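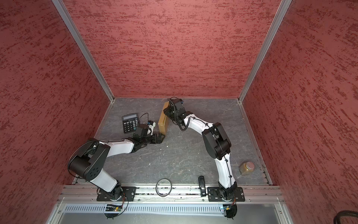

Istdale, 5/31/26

Spent most of the morning with the old waterfront sheets, trying to work out where the elevated road came down before they pulled it apart. Gwawr Lewis had left me 74 scans from the Edwards survey (bless her, she even rotated them all) and I've now lined up 9 against the current street map. The Tultomora ramp is the troublemaker – on one sheet it lands north of the ferry slip, on the next it's a whole block south, and I went back and forth over it until my coffee was cold.

My hunch is that the later sheet was traced from a print that had shrunk a little. Gwawr thinks the scale bar says 1 to 2000, but I keep reading a different last digit, so we need the paper copy out of the Zallon drawers.

Still to do: the two footbridges, and the December closure notices.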